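Nekitz Manipulation Software Group
Gallery: Two-Handed Work with Boxes and Lids

Introduction

The Nekitz group develops software for robots which handle everyday objects with two hands. Its work covers the recording of human demonstrations, the processing of those recordings, the training of control policies and the tools by which engineers examine the results. The present gallery is concerned with one part of that programme, the handling of lidded boxes, and is maintained by Seraina Grabner on behalf of the group. Frauke Wegener is responsible for the perception software and has supplied the technical notes.

The boxes task was adopted in April as the second of the group's household tasks. A lidded box appears simple, but it places several demands on the software at once. The lid overhangs the body by a few millimetres, both hands are required, and each hand spends part of the task hidden from the other's camera. The two hands must also agree on a common position in space. An error that would pass unnoticed when a single cup is being moved will cause a lid to jam or a box to turn on the table.

Demonstrations are recorded with hand-held grippers. An operator holds one in each hand and carries out the task directly, and a camera on the tool records the view that the corresponding robot wrist would have. The recordings are then passed through the Ovine processing chain, which recovers the path of each gripper, aligns the two streams in time and writes out training episodes in a single format. No robot is needed during recording, and sessions may accordingly be held in ordinary rooms with ordinary furniture.

Recording and tracking

The position of each gripper is estimated in two ways. Visual-inertial tracking gives a smooth path over the length of an episode, but each hand is tracked in its own coordinates and the two paths drift apart. A printed marker cube gives a direct measurement of one gripper as seen from the other, whenever the cube is in view. Ovine combines both sources in one optimisation, which is run after the session has ended.

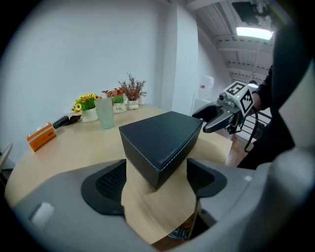
Both grippers at a stitched black box on the round table. The marker cube is mounted on the right-hand tool.

The faces of the cube carry different patterns, and one clearly seen face is sufficient to fix the pose of the tool. Where two faces are visible the estimate is considerably steadier, particularly in rotation. The detector reports a confidence value for each face, and detections at a steep angle are given less weight in place of being removed altogether. Earlier versions of Ovine applied a fixed threshold, and this produced small jumps in the recovered path at the moment a face was accepted or refused.

Dark objects deserve a separate remark. A black box between dark fingers offers little contrast, and the segmentation model used in the first release frequently joined the finger to the edge of the lid. The current model was retrained with additional dark objects in the set. Pale stitching or piping along an edge is helpful to the model, but it must not be allowed to depend on it, and plain boxes are therefore recorded in equal number.

Background is not controlled. Plants, cups, tissue boxes and similar articles may remain on the table during a session, provided that they do not obstruct the hands. Policies trained only on cleared tables were found to perform poorly in the Lüthi test kitchen, where the worktop is in daily use.

Time alignment

The two camera streams are recorded independently and must be brought to a common clock. Each session begins with a short alignment gesture, in which the operator opens and closes both grippers together. Ovine locates the gesture in the finger-width signal of each stream and computes the offset between them. A second gesture at the end of the session permits the drift between clocks to be measured and corrected.

Finger width is read from the images and is sampled at the full camera rate. The group does not smooth this signal before alignment, as smoothing was found to move the apparent moment of closing. A light filter is applied afterwards, when the training episodes are written.

Operators are asked to leave a short pause between the alignment gesture and the first episode. Sessions in which the gesture cannot be found are placed in a separate queue and are inspected by hand, usually on Wednesday.

The collection at present

The boxes collection comprises 2000 recorded episodes. Of these, 1050 have passed all automatic checks and have been released for training, and 796 are awaiting review. The remainder have been withdrawn, in most cases on account of tracking loss in one of the two hands. Withdrawn episodes are retained in the archive, and a number of them have served as test material for the tracking software itself.

The automatic checks are deliberately strict. An episode is held back if either path contains a jump, if the marker cube is unseen for too long a period, or if the fingers are reported closed with no object between them. The last of these checks gives the greatest number of false alarms, chiefly with thin lids. Frauke Wegener is preparing a revised version in which the check takes account of the known shape of the object.

Review is carried out in Stement, the group's browser-based viewer. Stement presents both camera streams side by side, with the recovered paths drawn in a third panel and the finger widths plotted along the bottom. The reviewer may accept an episode, shorten it at either end, or return it with a note. Notes are attached to a particular instant and not to the episode as a whole, so that a developer opening the note is taken directly to the moment in question.

Policy training

The released episodes are used to train a policy which takes the two wrist views and the recent finger widths as input, and predicts a short sequence of movements for both hands. The movements are expressed relative to the current position of each gripper. The position of one hand in relation to the other is supplied as a separate input - this is the quantity for which the cube is chiefly required, and its omission has a marked effect on lid removal.

The policy is trained in 6 stages, of which the first three use material from all household tasks and the last three use the boxes collection alone. The arrangement is under review. Seraina Grabner has proposed that the shared stages be extended and the specialised stages shortened, in order that a new object type may be added without repeating the greater part of the training.

At run time the predicted sequence is passed to a planner, which checks it against the limits of the arms and the known position of the table. The planner may slow a movement or shorten it, but does not alter its direction. Where a sequence cannot be carried out safely the arms are brought to rest and a fresh prediction is requested. All such events are logged and may be opened in Stement in the same manner as a human demonstration.

Known limitations

The tracking software does not yet deal well with long periods in which both cameras face a plain wall. Operators are advised to work at a table with some visible structure behind it. Reflections from ceiling lights on glossy lids may also disturb the segmentation, although the effect on the recovered path is small.

Cables are a further source of difficulty. A cable that crosses the view is occasionally taken for part of the object, and the present remedy is a mask drawn once for each tool. The mask must be redrawn if the cable is re-routed, and a warning has been added to the session start screen for this purpose.

Finally, the software assumes that a box remains rigid. Soft pouches and folding cases are outside the scope of the present collection and will be treated as a task of their own.

Use of the material

The picture and notes in this gallery may be reproduced for teaching and research, with acknowledgement to the Nekitz group. Requests for access to the released episodes should be addressed to Seraina Grabner and should state the intended use and the format required. Questions concerning Ovine, including reports of faults in marker detection, should be addressed to Frauke Wegener. Reports should give the software version and the session number, together with the Stement link to the instant at which the fault appears.

Related pages
Ovine: installation and session set-up
Stement: reviewer's handbook
Household tasks: cups and saucers
Printing and mounting of marker cubes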